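1/ Five years in this apartment and I have finally made peace with not having a dishwasher. I grew up with one, I complained about losing it to anyone who would stand still, and now I'm the person who looks forward to the sink after dinner. Bear with me, this is a thread!

2/ It started with my aunt Delphine in Pustcombe, who washes up with the radio on and won't let you talk over it (glasses first, always, while the water's clean). I tried it her way one night in September and got through a whole radio play.

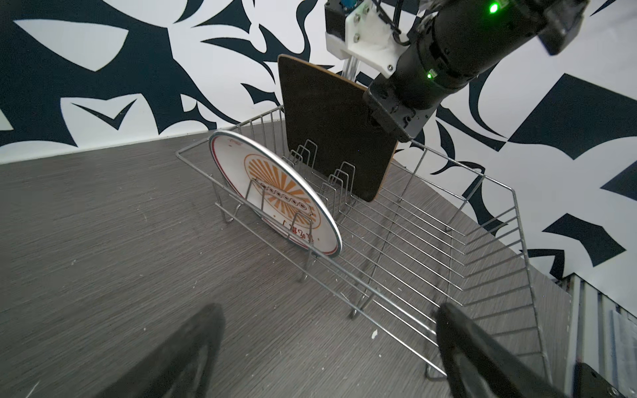
3/ So now it's 8 in the evening, phone in the other room, old mystery serials, sleeves up. I've heard seven of them so far and guessed the murderer in exactly one.

4/ If you've got a favorite serial, please send it my way, the longer the better. I'm making lasagna tomorrow and that pan is going to need at least two episodes.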